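**Ellico wrist kit, with the Jadia grasp policy**

Most grippers are sold on how hard they squeeze. Ellico is sold on what it learned from being wrong, and we have the logs to prove it was wrong a great deal.

The Jadia policy was trained on 3444 teleoperated grasps, 1870 of them on cups. Yes, more than half. Cups are round, smug and eager to leave. The Brostetti lab wanted to know if a wrist view alone could guide a two-finger grasp near clutter, with no overhead camera to lean on. In the March trials we ran 30 attempts per layout and kept every failure in the download.

**In the box**

- Wrist camera and bracket
- Two black fingers, plus a spare pair (you'll want it)
- Policy weights and the full grasp set
- Bañuelos calibration card, which will go missing

**Before you order**

Setup takes 22 minutes if you read the manual and an afternoon if you don't. The policy handles cups beside crumpled sheets and over trays. It has no training on stemware, and we'd ask you to find your own wine glasses for that. Close-range wrist views look like this during a run:
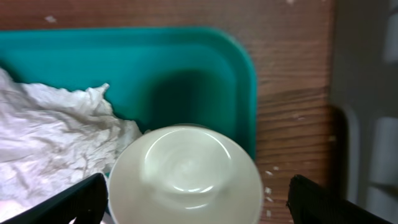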